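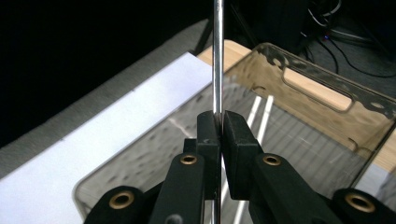

Fig. 2. Metal rod and smoky-grey plastic bin.

3.1 Storage of rod stock
The bin is transparent, with a raised rim and an oval handle cutout in the far wall. Clémence Guillot and Gwenaël Besnard compared it with the lidded crate used until September. Rods were stored upright and sorted by length. Over 20 sessions the group logged 21 retrievals from the bin. Smudges on the plastic did not prevent the contents from being identified. Rods longer than the bin wall tended to lean, and a slotted insert is proposed in section 4 (drawing: A. Chauvin).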